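January, still dark out, second cup of coffee

I did not sleep much. I lay there from four o'clock on thinking about white paint, and if you had told me at twenty that I would one day lose sleep over white paint I would have laughed and gone back out dancing. But I turned 51 last week and apparently this is what I do now!

So, the back bedroom. It was Mom's sewing room for a while, then it was where the exercise bike went, and then it was where we put anything we didn't want to decide on. I finally got it cleared out over the holidays. Four trips to the thrift store and one very full trunk that I am still driving around with (the woman at the drop-off said they don't take pillows anymore, and I didn't have the heart to throw them away right in front of her). Under all of it was the old peach color, which I had forgotten I ever picked. I must have liked it. There's a darker patch where the bookcase stood and it looks like a door to somewhere.

Nermin Keskin from two houses up came over to look and stood in the middle of the room with her coat on and said, "White. Just paint it white." As if there were one! I went down to Şimşekoğlu and they have a whole wall of them. There's a white with pink in it and a white with green in it and one called Irden that looked like oatmeal in the store and like a dentist's office when I got the card home. I brought back a fistful of cards and taped them up, and I've been going in there at different times of the day to see what they're up to. In the morning they all look blue. At suppertime with the lamp on they all look like butter. The only time they look like themselves is right after lunch, and I'm at work right after lunch.

Dad would have had no patience for this. He painted our whole house one summer with whatever was left over in my uncle's garage, so the hall was one green and the stairs were another green, and when people asked he said it was on purpose. I used to be so embarrassed about those stairs. Now I'd give a lot to walk up them again, the fourth one especially, that had the creak. My sister says it was the fifth.

Anyway, I'm leaning toward the grayer end. Not a real gray, I had a real gray in the apartment on Willow and it made me look ill in every photograph. Something that's white until you hold a sheet of printer paper next to it, and then you see that it isn't.
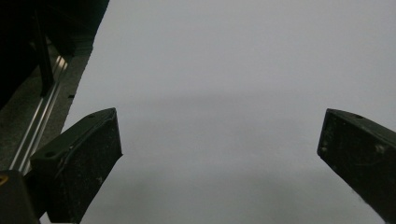

Pale gray-white, pretty much the shade I keep coming back to.

I asked Tekle Jemal at work what he'd charge to do it, as he paints on the side and did my boss's entire downstairs. He wrote down 599 on the back of an envelope and slid it across the lunch table like we were in a spy movie. That's with the ceiling. I know it's fair, and he'd be done in two days and there wouldn't be drips on the baseboards. But I keep thinking I could do it myself for the price of the paint and a new roller, and then I think about my shoulder, and then I think about the ceiling, and then I make toast.

He did tell me to stop looking at the cards and buy a sample pot, and to put it on a big piece of cardboard instead of straight on the wall so I can carry it around the room. That's smart. I have so much cardboard. The little pots are 6 dollars each in the Lendus brand, so I can try three without feeling like a crazy person. (I will feel like one at four.)

What I haven't told either of them is that I still don't know what the room is for. Everyone asks and I say "guest room" because it's easy, but who's coming? My sister likes the couch. I'd sort of like to put the big table in there, by the window, and leave a puzzle out for weeks. Or get the sewing machine down again and see if I remember how to thread it. Mom showed me a hundred times and she always did it so fast I only ever saw her elbow. I found her pin tin in the closet, way at the back, with buttons in it and a bus ticket folded up very small. I put it all back in the same order. It's sitting on the windowsill in there by itself and I say good morning to it, which is silly – but it was her room longer than it was anybody's.

Okay. It's getting light and the garbage truck is on the next street over, and I haven't put the bins out. Sample pots after work. Also lightbulbs, masking tape, cat food, and call the pharmacy back before they close. And I've got to do something about those pillows.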